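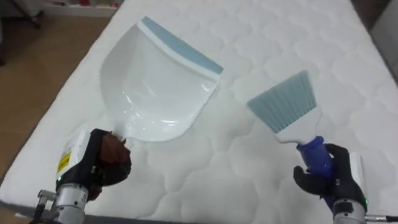
Posted by the Ridgeway Household Encyclopedia desk, bedding editor

Mattress (from an Arabic word for a place where things are thrown down, and I love that!)

A mattress is a big flat pad for sleeping on, usually set on a bed frame, though plenty of people put theirs right on the floor. Early ones were sacks of straw, leaves or wool, and folks had to shake them out and restuff them (I tried straw once, it pokes). Coil springs came along in the 1800s, foam and latex got popular in the 1900s, and now lots of beds mix the two.

The part you touch is the ticking, or cover. Quilting means sewing the cover to a thin layer of padding so the filling doesn't slide off into one corner. My old Braveck has 728 coils, and I still think it beats the all-foam Sornex I had before it, which slept way too warm for me.
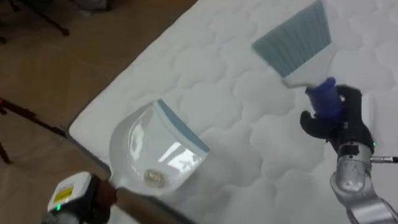

One reader, Zernusine, wrote in to say that coil count is overrated and that the thickness of the wire matters more, having slept very well for years on a guest bed with 500. Fair point! Thicker wire does feel firmer, and I've added it to the entry on springs.

See also: Box spring, Futon, Ticking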